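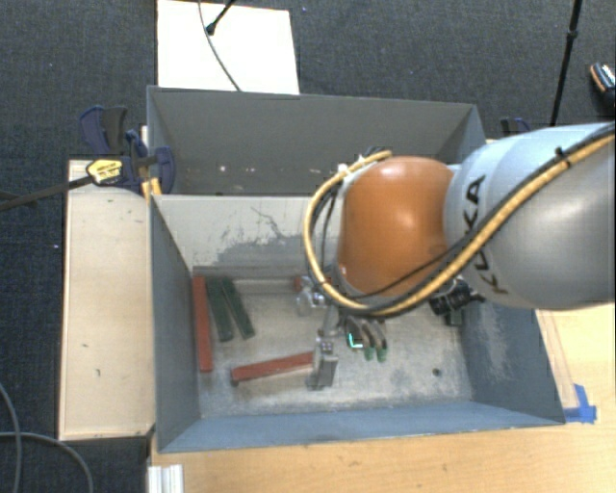
Touching up scratches on the inside of a metal bin

Posted in Workshop & Garage, 21 July 2021

I have an open gray metal bin I keep bar stock in, and the inside is getting ugly. One wall has a pale scuffed patch and another has worn spots and a thin curving scratch. The floor is smudged and scuffed all over. Do I need to repaint the inside or can I leave it? The bin stays indoors. I also don't want paint coming off on the bars.
— Kolldale

Leave it unless you see rust. Bars will scrape off whatever you put on there, and a brush-on coat comes off in flakes, so you'd end up with the mess you're trying to avoid.

Wipe the walls with a degreaser first. A lot of what looks like wear is just rubbed-off color from the bars and will come off with a rag. If you get down to bare steel, sand that spot with 200 grit, wipe it again and use a rust-blocking primer. Let it cure for 2 days before anything goes back in. I did mine last October and only had to redo one corner.

If the scratch doesn't catch your fingernail it is only in the paint.
— Igwe

just get a rubber mat

— Korkine

A mat is fine for the floor but it won't do anything for the walls, and it holds moisture underneath. If you go that way, lift it out now and then and check. If there's a drain hole in the floor, cut the mat around it — don't cover it up.
— Igwe

Thanks, will try the degreaser first. No rust that I can find.
— Kolldale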